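Chapter 7
Teaching by Hand: Learning Robot Skills from Hand-Held Grippers

What you will meet in this chapter
Why a demonstration is a kind of data, and what has to be in it
How a hand-held gripper records a skill without a robot in the room
How to plan a collection so the results mean something
The Vindmont hook study, and what its numbers do and don't tell us
Key terms: demonstration, policy, action label, wrist view, held-out layout, coverage

7.1 A small job that is harder than it looks

Pick up a plastic hook and hang it on a pegboard. You can do this while talking on the phone. Your fingers close on the hook, your wrist turns it the right way around, and somewhere in the last half inch you feel the hook meet the board and slide in. If you miss the hole, you wiggle a little and try again, and you probably don't even notice that you did it.

Now try to write that down as a program. Where exactly is the hole? How far should the wrist turn? What should happen if the hook slips in the grip by a few degrees? In Chapter 3 we wrote programs like this for a part that always arrived in the same place, and they worked beautifully. Move the part an inch and they fell to pieces. Every fix added another rule, and every rule brought its own special case.

This chapter takes a different road, and it is one of the most exciting in the field right now. We stop writing rules for the motion and start collecting examples of it. A person does the job many times, we record what the hand saw and how it moved, and a learning system finds the pattern that connects the two. The thing it learns is called a policy: a function that takes in what the robot senses at this moment and gives back what it should do next.

You have already seen most of the pieces. The camera model comes from Chapter 4, the pose math from Chapter 5, and the training loop from Chapter 6. If the words "reference frame" make you nervous, go back to Section 5.2 before you start on the problems. It will save you an evening.

7.2 Taking the robot out of the room

The older way to collect demonstrations is to drive the robot itself. Someone sits at a set of controls, the arm follows, and the computer logs every joint angle. The data fits the robot perfectly. It is also slow to get. The operator can't feel much, the arm takes up floor space, and when it stops for a fault, everyone stops.

A hand-held gripper turns this around. It has two jaws like the ones the robot will use, a camera mounted near them, and a grip for a person's hand. You carry it to the table and do the job at something close to your natural speed. The camera sees what the robot's own wrist camera will see later on. From the recording we work out the path of the gripper through space and how far the jaws were open, and those two signals become the action labels.

The nice part is how quickly people get used to it. In the Vindmont work, new demonstrators had 15 minutes of practice before their first recorded run, and most of them stopped thinking about the tool well before that was up. Hooks are good practice objects, too. They are light, cheap, and just awkward enough to make you respect your own thumbs.

There is a price to pay. The recording holds the motion of a person's arm, and a person's arm can reach places and twist in ways that a robot's arm may not. Section 7.5 deals with this in detail. For now, keep one question in mind as you read: could the robot have made this move?

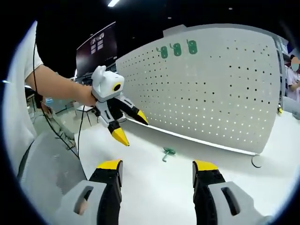

VINDMONT, July

The hook task is running on a white table with a large pegboard standing at the far side. Three green hooks hang near the top of the board and one more lies flat on the table, between the yellow jaw tips of the near gripper. A second gripper is in a demonstrator's hand at the left, with its camera lens facing out from the front of the body. This is the setup the rest of the chapter keeps coming back to, so it is worth getting comfortable with it now.

Look at the wrist view the way a policy would have to. The jaw tips sit low in the image with the work between and beyond them. That arrangement matters a great deal. When the tips and the target share one image, the policy can learn from the gap between them, and it needs much less help from an outside map of the room. Seen this way, "move a bit to the left" is something the pixels themselves can suggest.

Notice also how much in the view has nothing to do with hooks. There are people, a dark wall screen, a shelving unit and a bright ceiling light. Light comes through many of the small holes in the board. A beginner's first wish is to hide all of this behind a plain curtain, and it is a fair wish, as a tidy background does make training easier. But a policy that has only ever seen a curtain can be thrown off badly by a passing sleeve. A mixed background gives the learner a reason to find the features that matter. We will test that claim in Lab 7B, and you should feel free to doubt it until then.

7.3 The study in brief

The Vindmont group wanted to answer a plain question: for a fixed amount of collecting time, is it better to repeat a few layouts many times or to visit many layouts a few times each? A layout, here, means one starting position for the hook together with one target on the board.

They recorded 1,758 demonstrations with hand-held grippers. Each one was then checked for three faults: lost tracking, a dropped hook, and a jaw reading that didn't match the video. After the check, 1,212 demonstrations were left. That is a big loss, and the authors were open about it. Most of the rejected runs failed on tracking, often when the demonstrator's own arm swung across the camera or the gripper came so close to the board that the view was nearly all one texture.

From the clean set they built two training sets of equal size. The first, which they called Goodwin, drew on a small number of layouts with plenty of repeats. The second, called Etgate, spread the same number of demonstrations over as many layouts as it could. Everything else stayed the same, including the network, the training time and the robot arm used for testing.

Testing used 334 trials per policy, all on held-out layouts that appeared in neither set. The Goodwin policy hung the hook in 239 of them only when the test layout was allowed to sit close to one it had trained on; farther away, its score dropped quickly. The Etgate policy held up much better over the whole board. Its mistakes looked different as well. Goodwin tended to fail early, reaching for a spot where a hook used to be. Etgate usually got to the board and then fumbled the final push – a far more useful kind of failure, and one that more practice data at the board could help with.

That last point deserves a second read. A success rate gives you one number. Watching where in the motion each failure happens tells you what to collect next.

7.4 Before you go on

Spend a few minutes on these while the hook task is fresh. None of them needs a computer.

Warm-up 1. Hang a coat hook, a key or a mug on something at home, slowly, with your eyes open. Then do it with your eyes closed. Write down the moments when you leaned on touch. Which of those moments would a camera near the jaws have caught?

Warm-up 2. Work out the share of demonstrations that survived the check in Section 7.3. Then suppose that half of the rejected runs could be saved with better tracking. How many clean demonstrations would you have?

Warm-up 3. Sketch a pegboard and mark 10 targets for training. Now mark five for testing that you think are fair, and five that you think are unfair. Trade sketches with a classmate and argue about it – a good argument at this stage is worth a lot.

Students using the Drusenix simulator can load the hook task from the Chapter 7 folder and compare their sketches with the layouts there. The board in the simulator is a little smaller than the one used at Vindmont, so don't copy distances straight across.

Section 7.5 starts with a recorded path from a single demonstration and asks whether a six-joint arm can follow it. Have your notes on joint limits within reach.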